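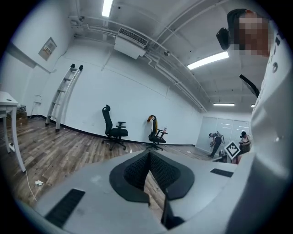 Fig. 4. Textured pads over a wood-plank floor.

4. Setting up the Gilus for a loud room

The Gilus is a two-channel fuzz with a feedback loop. The sales sheet says it will make one bass sound like a wall of amplifiers. It won't. With some care it will make one bass sound like one very angry bass, and for most noise bands that's plenty.

4.1 Before you plug in

1. Turn the amp volume all the way down. Leave it there until step 7.
2. Set LEVEL, GRIND and LOOP on the pedal to zero. The knobs are loose in transit, so don't trust where they were when you opened the box.
3. Use the supplied power supply. Daisy chains work, according to people who sell daisy chains. In our tests they added a whine that no setting would remove.

CAUTION: The loop can go from silence to full output in less than a second. Wear earplugs for the whole of this section, including the quiet parts.

4.2 First sound

4. Run a cable from the bass to INPUT, and another from OUTPUT to the amp. Cable brand makes no difference that we could hear. Signe Rustad swapped 17 of them in and out of the same rig and picked the cheapest.
5. Leave the SEND and RETURN jacks empty for now.
6. Press the left footswitch. The red light should come on. If it doesn't, check the power supply before you blame the pedal.
7. Raise LEVEL to 2, then bring up the amp slowly until the dry note and the fuzzed note are equally loud.
8. Turn GRIND up while holding a low E. Stop when the note starts to break apart between hits. Past that point you get more hiss and not much else, whatever the forum says.

NOTE: The dial is marked up to 10. Nearly all the change happens in the lower half. We asked for a different pot and were told players like a big number.

4.3 The loop

9. Run a short cable from SEND to RETURN, or put another pedal between them. A delay is the usual choice. A Tillman or any other plain analog unit will do.
10. Press the right footswitch and raise LOOP a little at a time. You should hear a thin whistle first, then a lower growl under it.
11. Move the bass toward and away from the speaker. The pitch will shift. You may read that each room has a "home note" you can tune to. Huguette Leblanc spent a January of rehearsals looking for one at Skinomness and found three, all different, depending on who was standing where.
12. To stop the loop, press the right footswitch again. Muting the strings alone may not do it.

CAUTION: Don't put a second fuzz in the loop with GRIND above halfway. It's hard on speakers, and a blown cone is not covered.

4.4 Playing with a drummer

Sound check with the drummer playing. Settings that seem huge alone tend to vanish under cymbals, and the fix is usually more midrange on the amp - not more fuzz.

If you own the Stavness mid booster, place it after the Gilus. We were doubtful about selling a second box to repair the first, and a decent amp EQ will get you most of the way there.

Write your settings down. The pedal has no memory, and after 50 minutes at stage volume neither will you.

Manual revised 5 Jun 2018 | Gilus product support | Contact | Back to top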